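J'ai fini par craquer pour un sac à dos. Un seul, pas deux, pas un sac plus une valise cabine plus un « petit accessoire » qui pèse autant que le chat. Et depuis, je regarde les gens tirer leurs valises à roulettes avec un mélange de tendresse et d'agacement que je ne me connaissais pas.

Je précise que j'ai été une fidèle de la roulette. Ma vieille Kotian rigide m'a suivie pendant 16 ans, elle a perdu une poignée à Tescombe et une partie de sa dignité dans les escaliers de Gerkesar (si vous connaissez la vieille ville, vous voyez lesquels). Je l'adorais ! Mais il faut être lucide : une valise à roulettes, c'est formidable sur un sol d'aéroport, et on passe finalement très peu de temps sur un sol d'aéroport.

Le reste du voyage, c'est quoi ? Des marches, des pavés, une navette où il faut hisser l'engin à bout de bras pendant que quelqu'un soupire derrière. Et puis le bruit, mon Dieu, le bruit. À Skererdale, ma logeuse m'a dit au petit déjeuner qu'elle m'avait entendue arriver depuis le bout de la rue, à minuit passé. Elle souriait, mais quand même.

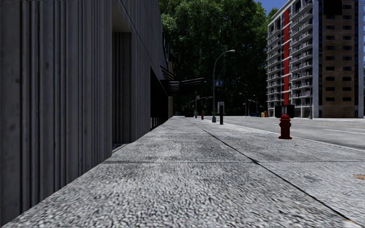 *Un large trottoir en béton, au pied d'une façade grise.*

Mon ami Tatu Nzioka, qui défend la valise avec une mauvaise foi admirable, me répond toujours la même chose : et ton dos ? C'est son meilleur argument et je veux bien le lui laisser. Avec neuf kilos sur les épaules, on arrive chiffonnée, avec la chemise collée, et on n'a pas franchement l'allure de quelqu'un qui va signer un contrat. Pour un déplacement professionnel avec une veste à garder lisse, je ressortirais sans doute la Kotian.

Seulement, le sac m'oblige à trier, et là je trouve qu'il gagne. Avec une valise, on remplit parce qu'il reste de la place – trois pulls, les chaussures « au cas où », le sèche-cheveux. J'ai payé mon sac une centaine d'euros en solde, il ferme mal quand je triche, et du coup je triche moins. Bon, il m'arrive encore de porter deux manteaux l'un sur l'autre à l'embarquement, je ne prétends pas être guérie.

Ce qui m'énerve, au fond, c'est que les fabricants continuent de nous vendre des grammes en moins et des coques toujours plus fines, alors que les roues restent minuscules. Donnez-nous de grosses roues souples et silencieuses, quitte à perdre deux litres ! Je signe tout de suite. En attendant, je repars en décembre avec mon sac, et Tatu vient avec sa valise. On a déjà parié le dîner sur celui qui se plaindra le premier.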